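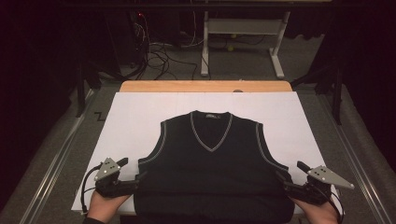

The Radness club teaches a robot to fold clothes. A robot does not know what a sleeve or a collar is, so club members do the job first with tools shaped like robot hands. These are called grippers. One goes in each hand, and each pinches one side of the vest. The small white dots on the gray plates are markers — they help a computer follow where a tool moves. A full set is 37 folds.

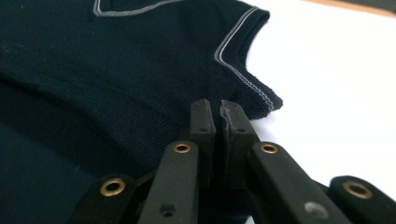 Parts of a Gripper

Two fingers do the pinching. The arms below them are called links, and they turn at points called pivots. The brass rings mark the pivots. Cloth is hard to grip because it bends, so the fingers must meet close to the edge of the vest.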